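# 大理石の床、水拭きだけ派と洗剤派と「何もするな」派

**カテゴリ:床・水まわり > 石材**

---

**yukashita_neko** 7:52

引っ越した先の床が大理石でした。内見のときは「わあ、ホテルみたい」と言いました。今は毎朝「なぜホテルには清掃スタッフがいるのか」を身をもって学んでいます。

リビングから廊下まで全部、白に近いグレーの石です。前に住んでいた人の引き継ぎメモには「酢はダメ」とだけ書いてありました。それ以外は何をしてもいいのか、それとも書く気力が尽きたのか、判断がつきません。

聞きたいのは次のとおりです。

- 普段の掃除は水拭きだけでいいのか
- 洗剤を使うならどれか(Clinenの中性は家にあります)
- ワックスやコーティングは要るのか
- ワイングラスの底の形をした輪が一つあるのですが、これは一生の付き合いになるのか

---

**mizubuki_itten** 8:10

水拭きだけ。固く絞ったモップ、そのあと乾いた布。終わり。

うちは13年これです。洗剤はどれだけ薄めても残ります。残った洗剤が足の裏の油を呼んで、ぼんやり曇って、それを取ろうとしてまた洗剤を使う。石鹸屋が考えた永久機関です。

輪は残念でした。

---

**Re: torima_clinen** 8:31

> 洗剤はどれだけ薄めても残ります

残るのはすすがないからでは。

Clinenの中性をバケツの水にキャップ1杯、拭いたあと水だけでもう一回。これで曇ったことはないです。犬がいる家で水拭き一本は、犬の匂いを均等に塗り広げる行為だと思っています。均等なのは認めます。

---

**mizubuki_itten** 8:44

もう一回水拭きするなら最初の一回を省けばいいのでは?

---

**torima_clinen** 8:46

その理屈だと風呂もシャワーの最後だけ浴びればいいことになりますね。

---

**hidamari_tile** 9:05

朝から元気な方々だ。

yukashita_nekoさん、その輪は「シミ」と「エッチング」のどちらでしょう。色がついているならシミ、色はないのに斜めから見るとそこだけ艶がないならエッチング、つまり酸で表面が焼けています。ワインもレモンもトマトも酸です。大理石は炭酸カルシウムなので、食卓にのぼるものの半分くらいが敵です。

シミなら湿布で抜けることがあります。エッチングは掃除では取れません。磨くしかない。

---

**yukashita_neko** 9:21

色はなくて、斜めから見ると艶がないほうです。四つん這いで確認しました。家族に見られました。

---

**hidamari_tile** 9:24

焼けてますね。ご愁傷さまです。

---

**nanimo_suruna** 10:13

輪は輪のままでいいじゃないですか。

イタリアの古い教会の床なんて、人が歩くところだけへこんで、それをみんな旅費を払って見に行くわけです。うちの床も十年単位でへこませていく予定です。掃除は箒。雨の日に帰ってきた人の足跡は、翌日の箒。

---

**torima_clinen** 10:20

教会には赤ん坊がハイハイしながらバナナを塗りつける行事がないので……。

---

**nanimo_suruna** 10:22

バナナは酸が弱いから合格です。

---

**yukashita_neko** 10:40

ワックスの件はどうでしょう。ホームセンターで「石にも使える」と書いてある床用ワックスを見つけて、カゴに入れて、出して、また入れて、いまレジ横の自販機の前で悩んでいます。

---

**hidamari_tile** 10:47

出してください。

樹脂系のワックスは石の上に膜を張るだけです。最初の一週間は褒められます。そのあと膜に傷がついて黄ばみ、剥がすことになる。剥離剤はたいてい強いアルカリなので、石にやさしいとは言えません。艶を上げたいなら膜ではなく、石そのものを磨くのが筋です。

---

**mizubuki_itten** 10:52

これは同意。初めてこのスレで他人に同意した。

---

**senko_mat** 11:30

浸透性の保護剤はワックスと別物ですよ。石の目に染み込んで、コーヒーが入るのを遅らせるタイプ。ただし「遅らせる」だけで「防ぐ」ではないし、酸の焼けには効きません。うちはZachariasに頼んで塗ってもらいました。満足しています。「塗ったから大丈夫」と家族が油断して、前よりこぼすようになったことを除けば。

---

**mizubuki_itten** 11:41

つまり効果は差し引きゼロ。

---

**senko_mat** 11:43

若干のマイナスです。

---

**yukashita_neko** 12:15

ワックスは棚に戻しました。代わりにSastoの平型モップを買いました。3,000円。モップにこの値段を払う人生になるとは思っていませんでした。替えパッドは別売りだそうです。

---

**torima_clinen** 12:22

Sastoはパッドの裏のマジックテープが硬いので、ずれたまま拭くと石を引っかきます。先に箒か掃除機で砂を取ってからにしてください。大理石の傷はだいたい砂です。モップは共犯。

---

**nanimo_suruna** 12:25

箒の時代が来ましたね。

---

**torima_clinen** 12:26

箒だけで終わらせる時代は来ていません。

---

**hidamari_tile** 12:58

掃除機はヘッドの車輪に注意です。小石を噛んだまま走らせると、几帳面な平行線が引けます。ブラシの回転も切れる機種なら切ってください。

---

**irnance_yuka** 13:35

横から失礼します。うちは家庭ではなく建物の共用の床ですが、同じく白っぽいグレーの大理石です。

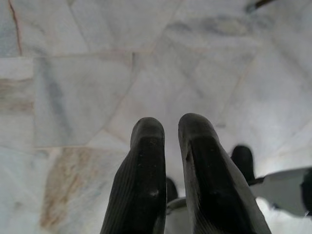

**Irnance 共用棟 床管理班**

淡い色の石は汚れが目立つと思われがちですが、困るのはむしろ逆で、白い粉や乾いた洗剤の跡がまるで見えません。見えないまま重なって、夕方に日が低く差したときだけ全員に見えます。来客はなぜか必ずその時間に来ます。

班でやっているのは次のとおりです。

1. 朝、乾いたマイクロファイバーで砂を取る
2. 水で固く絞ったモップをかける
3. 乾いた布で追いかける
4. Clinenの中性は週に一度、そのあと必ず水で二度拭き

3をサボると水の筋が残ります。水道水の筋です。うちの地域の水が硬めなのもあり、ここを省いた日は一目でわかります。誰が省いたかは班の平和のために調べません。

それから、重いものを床に直置きするときはフェルトか薄いゴムを挟みますが、ゴムは種類によって石に色が移ります。うちは一度やりました。丸い茶色が今もあり、上に観葉植物を置いています。

---

**mizubuki_itten** 13:50

週に一度なら洗剤を認めてもいい。

---

**torima_clinen** 13:51

13年の信念が15分で……。

---

**mizubuki_itten** 13:53

認めると使うは別です。

---

**senko_mat** 14:08

観葉植物、水やりのときに受け皿から漏れて二次災害になりませんか。

---

**irnance_yuka** 14:16

なりました。茶色の隣に白い輪ができたので、鉢を一回り大きくしました。

---

**nanimo_suruna** 14:20

最終的に森になるやつだ。

---

**yukashita_neko** 15:02

床管理班の方、ありがとうございます。乾いた布で追いかける工程、完全に抜けていました。今やってみたら、今まで石の模様だと思っていたものが一部消えました。模様ではなかったようです。

あと輪の件、自分で磨けますか。動画では皆さん粉をふりかけて楽しそうに磨いているのですが。

---

**hidamari_tile** 15:19

大理石用の研磨パウダーで、ごく浅い焼けなら家でもなんとかなります。ただし、

- 冷蔵庫の裏みたいな、失敗しても死角になる場所で試す
- 輪の上だけをゴシゴシやらない。そこだけピカピカになって、今度は「艶のある輪」が完成します
- 元がマットな仕上げの床なら、艶出しのパウダーは使わない

3番目で失敗した人をよく見ます。自分の仕上げがどちらかわからないうちは手を出さないほうがいいです。

---

**senko_mat** 15:33

Zachariasに見積もりを頼んだとき、輪だけ直すのも廊下を一面磨くのも出張費は同じだと言われました。それで廊下も磨きました。予定になかった廊下が家で一番立派です。通るたびに少し腹が立ちます。

---

**mizubuki_itten** 15:40

うちの輪には40センチ四方のラグを敷いた。解決。

---

**torima_clinen** 15:44

水拭き一本の人の家にも輪があるんですね。

---

**mizubuki_itten** 15:45

輪は洗剤の有無と関係ないだろう。ポン酢だ。

---

**hidamari_tile** 15:52

ラグの裏の滑り止めも色移りの候補なので、たまにめくって風を通してください。ポン酢の輪が四角い枠で囲まれます。

---

**mizubuki_itten** 16:11

めくった。

---

**torima_clinen** 16:12

どうでした?

---

**mizubuki_itten** 16:30

観葉植物の鉢の大きさについて、床管理班の方に質問したい。

---

**irnance_yuka** 16:48

受け皿は深めを選んでください。素焼きはやめたほうがいいです。水が下に抜けます。

---

**yukashita_neko** 18:20

うちはパウダーを冷蔵庫の裏で試すところから始めます。その前に冷蔵庫を動かす必要があり、動かすと床に傷がつきそうで、今は冷蔵庫の前に座っています。

毛布を噛ませるのがいいと聞きましたが、厚手と薄手、どちらがいいでしょうか。

---

**hidamari_tile** 18:34

厚手。先に砂を取ってから。一人でやらないこと。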